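Playtesters wanted for a board game about ferries (Dranderport, evening sessions, paid)

Posted by Shufen Yan

Hi! I'm Shufen, I design board games, and I need people to come and play one that isn't finished yet. It's called Drutent. You run a small ferry line between a bunch of islands, you carry mail and sheep and the occasional wedding party, and the weather is mostly against you. I've been working on it for way too long and I've reached the point where my friends know it so well that they're no use to me anymore. My sister can win it while making dinner. I need strangers.

So if you live in or near Dranderport and you can give me a few evenings starting in October, please keep reading.

What you'd be doing

Playing the game, mainly. Each session starts at 6:30 p.m. and we're done by 9:30, and in that time you'll play one full game, sometimes one and a half, with a break in the middle. There are four players to a table. I sit off to the side with a notebook and I try very hard to keep my mouth shut, even when you've got a rule completely wrong – those are the moments I learn the most from. If four people in a row misread the same line in the rulebook, the line is bad and I have to go home and fix it.

After the game there's a short questionnaire and then we talk. I'll ask when you got bored, when you felt cheated, and what you thought the fog cards did before somebody explained them. Please be blunt. I had a tester last spring who told me the harbor phase felt like doing her taxes, and I threw out the whole thing and started over and it's so much better now (thank you, if you're reading this!).

I'm asking everybody to sign up for three sessions, spread over several weeks. The first time you play, you're learning. The second time you start to have opinions. By the third you're trying to break it, and I'd love for you to break it now, while I can still change things.

Who I'm looking for

Anyone 16 or older, pretty much. I want a real mix. If you play something heavy every weekend and own a set of dice trays, great, come along. If the last board game you played was at your grandmother's house and ended in tears, I want you even more. I could also really use:

People who don't like being taught rules and would rather just start.
Couples or roommates who play together and know each other's tricks.
Anyone who is colorblind. I've changed the ferry colors twice and I'd like to know if I got it right.
Folks whose first language isn't English, to see how the rulebook holds up.
Anyone who has worked on a boat, since I have not, and I'm sure it shows.

You don't need to be good at games. You don't need to be funny or outgoing either. One of my best testers hardly says a word and then fills both sides of the questionnaire in tiny handwriting.

If you work for a game publisher, please tell me up front. It doesn't rule you out, I'd just put you in a later group.
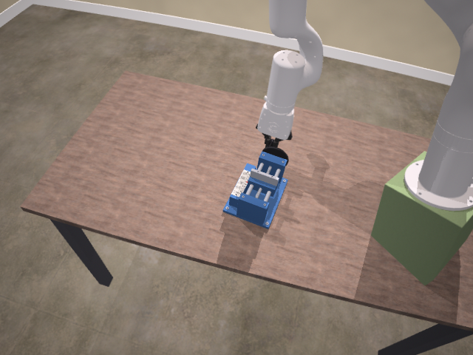
The pieces are where I need the most help right now, and I mean the plain physical business of them: how they look, how they feel in your hand, whether you can tell a cargo crate from a mail sack across the board. There are 77 cards in the current version, plus the island tiles and a heap of little wooden cargo markers, and I've been testing all of it on my own kitchen table, which is painted white and makes everything look terrific. Most people don't have a white table. Put my russet crates down on a reddish-brown top with that short, streaky grain, light patches and dark patches all mixed together, and I bet half of them vanish. So I'm going to run part of every session straight on the tabletop, no cloth and no mat, and ask you to find things quickly. If you lose a crate, I don't want you to feel silly, I want you to yell.

Where and when

We'll be in the back room at Evwood, the old print shop on the corner that's now rented out by the evening. Ring the bell on the side door, the front one sticks. There's a ramp, there's a bathroom on the same floor, and the bus stops right across the street. Street parking is free after 6 p.m. but it fills up fast when there's something on at the theater.

I'll have coffee, tea and soup. The soup is always vegetarian. Tell me about allergies when you write and I'll work around them. Please don't bring chips or anything greasy to the table – I only have the one good prototype and I cut out every card myself.

What you get

I pay $51 a session, in cash or by transfer, at the end of the evening. You get paid even if the game falls apart after twenty minutes and we all end up just eating soup. If you make it to all three sessions, your name goes in the rulebook under the testers, spelled however you like, and you get a copy of the finished game whenever there is one. I can't promise a date. I've been talking to a small outfit called Kang about printing it, and they've been lovely and patient, but nothing's signed.

I don't film the sessions or record sound. I do take notes, and I might quote something you say in my design diary, without your name on it. If you'd rather I didn't quote you at all, there's a box for that on the sign-up sheet. I won't ask you to sign anything scary. You're welcome to tell people about the game, just please don't post photos of the cards yet because the art is placeholder and some of it I drew on a train.

How to sign up

Send me a message through the contact form on this page with "Ferries" in the subject line. Tell me your first name, how often you play games (never is a fine answer), which evenings are hopeless for you, and whether you'd like to be seated with somebody you know. If you want to bring a friend, have them write to me too, so I've got everyone's food stuff straight.

I answer in the order messages come in, usually in a couple of days. If the groups are full I'll put you on the backup list, and the backup list does get used – people catch colds, babysitters cancel. A backup who comes in at short notice gets the same pay as everybody else.

Questions are welcome, including ones about sheep. They can swim in the current rules. I'm still thinking about it.

Shufen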